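Subject: Re: [rirnico-users] Second arm lags when both grippers are near each other
From: Hamish Strachan
To: rirnico-users

Jessie Leckie wrote:

> We're running Rirnico with two arms on one table, both planned from
> the same process. Single-arm moves are fine. When the two grippers
> come in close, the right arm starts late, and then the collision
> checker stops it partway through. The log says "pair distance below
> limit" even though both paths passed the check at planning time.
>
> I tried raising the planner timeout and it made no difference.
> Is there a setting I'm missing, or do we need to plan the two arms
> as one group?
>
> Jessie

Jessie,

We had the same thing on our Felonura setup until June. There were two separate problems and they looked like one.

The first is the start time. By default each arm gets its own trajectory queue, and each queue stamps the start when it takes the job off, not when the plan was made. If the left queue is idle and the right one is still closing out a gripper command, the right arm goes late. On our machine the gap was 460 ms in the worst case. The planner checked the two paths as if they began together, so the check no longer means anything once one of them slips. Your log message fits that.

Set shared_start to true in the executor section, and make sure both arms name the same clock source. You need version 31 of the executor or later. Older ones read the key and ignore it without a warning, and I lost most of an afternoon to that.

The second problem is the padding. The stock gripper model is a plain box with 20 mm added on every side. That is fine for arms that stay on their own half of the table. If both grippers have to work on the same small part, the two padded boxes overlap before the real fingers are anywhere near each other. I replaced the box with three smaller shapes (body, wrist, fingers) and cut the padding on the fingers to 2 mm. I left it alone on the body and wrist.

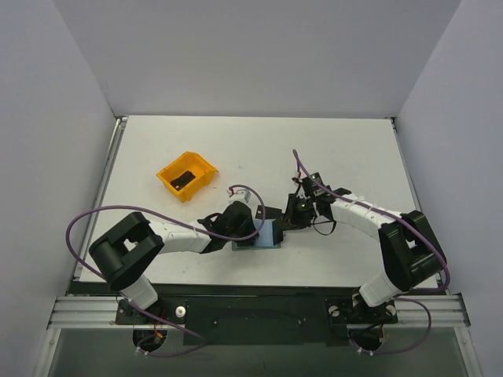

Don't cut the padding at the wrist to match the fingers. The model has no idea about cables, and a loop below the wrist takes up room that the planner thinks is free. I added a short capsule under each wrist to stand in for it. It's crude, but it costs almost nothing in check time.

On your last question, yes, you can plan both arms as one group, and for the close-in part of the job I would. For everything else I still plan them apart. The joint plan takes longer and gives you odd elbow motion when one arm only has to go to the bin. I switch groups in the task file, at the approach step and again at the retreat.

The Pluvley branch has a patch from Morrison that does the switch on its own, based on pair distance. I tried it and it flipped back and forth near the limit, so I took it out again. It may be better now.

If you send me your executor section and the gripper model, I can look them over. Please also include the log with timestamps turned on for both queues, as the default log only shows them for the first arm.

Hamish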